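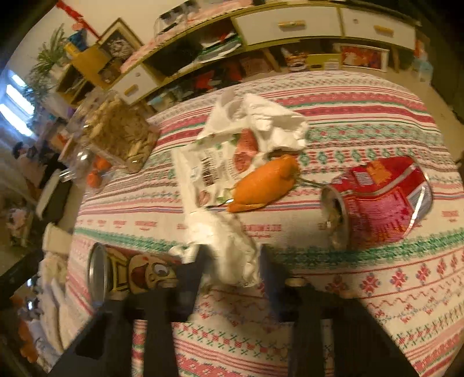
guest bed, 4 May 2024. meat wrapper, carrot, cans

rreinholz
ok so the bedspread is the white one with the red/pink/green bands, snowflakes and little diamonds. Trash is going out now. Question is do I wash the whole thing or just spot clean. Stitching is red and I'm scared it bleeds. No care tag

Titilayo D
Whole thing. Soda and lunch meat on fabric, you want it all in the wash. Cold, gentle, done

pevik55
disagree. red on white = pink bedspread. ask me how I know. Damp cloth test first on the back of a red bit, hold it 3 minutes, look at the cloth

Titilayo D
thats fine for a test but he still has to wash it after. Cans leave sticky drips you dont see til October when the ants show up

rreinholz
no idea if anything dripped, havent pulled the wrapper off yet. its all bunched up in the middle

ojo_
Shake it outside before anything else. And check under the wrapper, meat juice sets if you use warm water

pevik55
yes cold only, agree on that part

Saltitz
is the carrot still good

rreinholz
not eating the bed carrot – compost

rreinholz
did the cloth test, tiny bit of pink. ugh. spot clean then?

Titilayo D
Color catcher sheet and wash it by itself. I'd still do it

pevik55
I wouldnt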